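Chapter 7
What the Package Promises

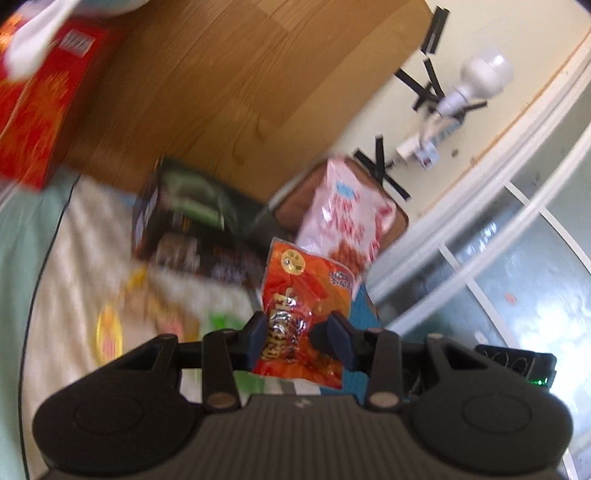
7.1 Claims and the People Who Write Them

Pick up any snack in a shiny wrapper and read it as if you had never seen one before. There is a name in large letters. There may be a seal, often gold, often round. Somewhere there is a phrase such as "traditional taste" or "select quality." Ask what each of these would have to mean for it to be false. If you can't come up with an answer, you are probably looking at decoration.

This chapter deals with packaging as a kind of argument. Most marketing courses treat it as a kind of service: the package informs, protects and pleases. The first and second of these can be tested. Pleasing is harder to pin down, and a good deal of the research on it was paid for by companies that sell packaging. Keep that in mind when you reach the studies in Section 7.4.

Consider the Driko case, which older textbooks repeat with some excitement. The company put a seal on its rice crackers, and sales rose by 80 percent in a year. What usually gets left out is that Driko cut its price in February and moved into 264 new stores during the same year. Ilir Stojanović, who went back through the sales records, could find no effect he was willing to credit to the seal. He did not say it had no effect. Students tend to miss the difference, and so do managers.

Dates are another favorite. "Since 1776" on a box may refer to the firm, the recipe, the town, or a mill that once stood nearby and was bought along with its name. Buthelezi, a tea seller, used a founding date for years that belonged to a supplier.

Color gets even looser treatment. You will read that red makes people hungry. Before you copy that into a report, find out who was tested, what they were shown, and whether anyone measured how much they ate. The Duramico survey asked 111 shoppers which wrapper they "felt drawn to." Feeling drawn to a wrapper is cheap. Paying for what's in it is the behavior we want to explain, and the survey never asked about it.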